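首页　项目　记录本　工具间　物料　搜索

工作台台面维护记录

阅读时间：11 分钟

11月20日，星期二

上午把东侧那张长台清空，东西先挪到窗边推车上，准备把台面的问题一次弄完。这张台子从6月装好到现在没有正经保养过，平时只拿湿布抹一下。上周做贴标的时候，标签背胶粘在台面上撕不干净，越擦越花，大家才说该处理了。

先记台面本身的情况，免得以后换人又从头问。

面板是从Clillier订的，白色，带一点浅浅的木纹，当时选它是因为纯白的样板在顶灯下太晃眼，坐久了眼睛难受。另外比过一块灰的，灰的耐脏，但是放小零件上去看不清，尤其是垫圈和细弹簧，所以还是要了白的。板子长2000毫米，深度定的是标准尺寸，靠墙一边留了走线的缝。下面的架子是旧的，从原来的包装间搬过来，横梁重新打过孔。

送货单夹在物料文件夹里，编号1099，背面有我写的安装备注。那张单子不要再拿去垫东西了，上次找到的时候上面有一圈杯印。

清空以后先用干刷子扫一遍，灰和碎屑往外侧扫，不要往墙那边扫，走线缝里已经积了不少，用吸尘器的扁嘴吸了两遍才干净。吸出来的东西里有两颗M3螺丝和一截扎带头，螺丝放回盒子了。

第一步，除胶。

试了三种办法，都在靠墙的角上试，那里平时压着架子，看不见。

温水加中性洗涤剂：对手印和灰有用，对背胶基本没有用，擦完胶还在原处，摸着发黏。

酒精：背胶能软化，但要敷一会儿。用无尘布蘸湿盖在胶印上，等一分钟再擦，能带下来大半。倒太多的话会顺着木纹方向淌开，干了以后留一道浅印，再用清水擦一遍印子就没了。

Dedeo除胶剂：效果最好，喷上去半分钟就起边，塑料刮片轻轻一推成卷掉下来。缺点是味道大，上午开着两扇窗还是有味，隔壁在开会，过来问了一次。另外它会留一层油膜，必须再用洗涤剂洗一遍，不然纸放上去会洇。

最后定的做法：小块用酒精，大块用Dedeo，做完统一过一遍洗涤剂水，再过一遍清水，擦干。刮片只用塑料的，铲刀不许上台面，左前角那道划痕就是以前有人用铲刀弄的，补不回来。

第二步，看木纹里的脏。

木纹是印上去的还是压出来的，之前说法不一。今天用指甲横着划，能感觉到一点点起伏，很轻，手套戴着就感觉不到。侧光照着看，灰主要停在这些起伏里，顺着纹路一条一条。横着擦擦不出来，要顺着纹走，布也要勤换面。以前大家都是画圈擦，所以擦完看着还是发灰。

用软毛刷蘸洗涤剂水，顺纹刷，再用干布收水，中间那一块坐人最多的地方刷了两遍，颜色和边上能对上了。

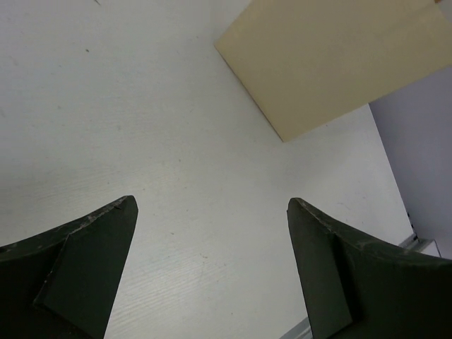
顺纹这件事还有一个麻烦，纹路有地方是弯的，不是一条直线到头，刷到弯的地方要跟着转一下手腕，否则毛刷从纹上横过去，水里带的灰又抹开了。说起来啰嗦，做两下就会。刷子用Gittins那把宽的，窄的那把毛太硬，留给地脚线用。

茶渍有一处，马克笔印有两处。茶渍用洗涤剂水敷一会儿就掉。马克笔印一处用酒精擦掉，另一处是油性的，颜色进去了，擦到最后剩一点淡蓝影子，没有继续磨。磨砂海绵会把表层磨亮，磨亮一块比留个影子更难看，而且以后更容易吃脏。海绵已经从水池边收走。

第三步，封边。

前沿封边条右端翘起来一小段，手指能伸进指甲盖那么深。应该是长期有人把手腕压在那里，再加上抹布水往里渗。做法是先把缝里的旧胶用牙签挑出来，挑不出来的用400目砂纸折一个角伸进去带两下，吹干净，注胶，贴美纹纸拉紧，再拿两块木条夹住。夹子垫了毛毡，没有直接夹在白面上。

胶用的是Drudeo的慢干款。快干的那支上次补抽屉用过，来不及对齐就定住了。慢干要放到明天早上才能拆夹子，今天下午这张台子右端不要用，已经贴了条。

注胶多挤出来的一点，没干之前用湿布抹掉了。美纹纸下面可能还压着一些，拆的时候慢一点，看到有溢胶先软化再刮。

左端封边按了一遍，没有松。后沿没有封边条，是裸的，当时没订，靠墙也碰不到水，先不管。要是以后台子挪到房间中间，后沿得补。

第四步，找平。

右后脚悬空，塞纸片塞了快半年，今天把纸片抽掉，调地脚。锁紧螺母锈住了，喷了松动剂等到午饭回来才拧动。调完把水平尺横放、竖放、斜放都看了，横向气泡居中，竖向往外沿偏一点点，不到一格。往外偏比往墙那边偏好，水洒了是往外流，能看见；往里流就进走线缝了。所以留着没再调。

放了一颗钢珠在中间，不推它自己不走。放在前沿附近会慢慢往外滚，和水平尺看到的一致。做小零件的人自己用托盘，不要直接在前沿摆圆的东西。

下午收尾

台面擦干以后没有打蜡。之前讨论过要不要打，有人觉得打蜡好擦，我的意见是不打。蜡层会让标签纸临时贴不住，模板也会滑，而且蜡里混了灰以后洗起来比现在还费事。靠墙角上试过一小块车蜡，亮是亮，顶灯照下来一团反光，已经洗掉了。

东西往回摆，按下面的来：

切割垫放左边，不要长期压在一个地方，周五下班竖起来靠墙。上次掀开的时候下面颜色比旁边深，今天洗淡了，还能看出方形的边。

电烙铁不回这张台，去里间的防火板台。面板供货时没有给耐温数据，不要拿它试。

热水杯、咖啡杯一律放杯垫，杯垫在第二个抽屉。

酒精瓶放托盘里，瓶底漏过，托盘就是接漏的。

胶带、标签卷放架子上，不平放台面。背胶边上有溢胶的卷先报废，这次的胶印一多半是从卷边来的。

台灯夹在右端的位置往里移了一掌，避开封边修补的那一段。夹口原来的橡皮老化掉渣，换成了毛毡。

日常清洁改成这样：每天收工干布顺纹擦一遍；周五洗涤剂水擦一遍，清水擦一遍，擦干。有胶当天处理，放过一夜难弄很多。抹布分开，白的擦台面，灰的擦架子和地脚，不要混。今天洗抹布的时候发现两块白的里面都有金属屑，这种直接扔，洗不出来的，拿去擦就是划痕。

用掉的东西：无尘布一包，洗涤剂小半瓶，Dedeo剩三分之一，Drudeo慢干一支开封（开封日期写在管尾），400目砂纸半张，毛毡一条。无尘布要补，Dedeo暂时够，下次问问有没有味道小的型号。

没弄完的：

右端封边明早拆夹子，拆完用指甲沿缝走一遍，没有台阶就算好，有台阶再修。

走线缝要不要装毛刷条，量过缝宽，不太均匀，左边窄右边宽，买现成的可能有一头塞不进去。先拿一小段试。

西侧那张台是同一批板子，胶印少，但是中间也发灰，按今天的办法刷一遍应该就行，要占半天，找没有活的上午做。那张的地脚没看过，做的时候一起看。

左前角那道划痕，问过Clillier有没有补色笔，回复说白色有，木纹的没有。用白色点上去会不会比划痕还显眼，没把握，要先在后沿裸边附近找个地方试色。在试之前不要自己拿修正液去涂，已经有人涂过一次，今天刮掉了。

水平尺用完放回了工具间第一格，电池盖松，拿的时候托着下面。

最后更新：封边一节补了胶的型号，收尾一节补了抹布的说明

上一篇　下一篇　返回记录本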